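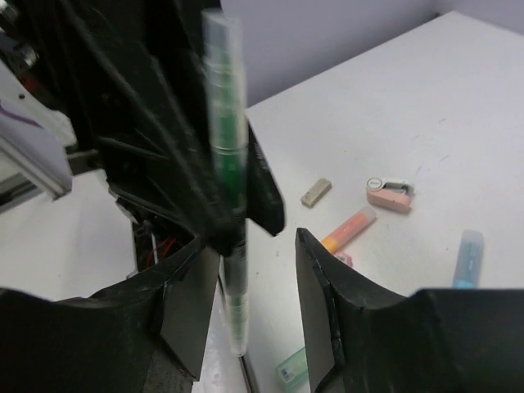 Irnton, Dec 22, 2023

Print | E-mail

Ticket 338 – Pranar cell, grip rule check
Status: open

Marker is held upright between the fingertips, as the handling rule requires. Cable bundles run across the arm housing close to the held item. Rule 5 asks for 25 mm clearance at full wrist rotation – not yet measured.

Red and white wires are exposed in a gap under the arm. Stindent checklist wants these covered before unattended runs. Upper rim of left finger looks worn.

Action: limit speed to 25 percent, measure clearance, fit cover, inspect finger pads. Attended runs only until closed.

Print | E-mail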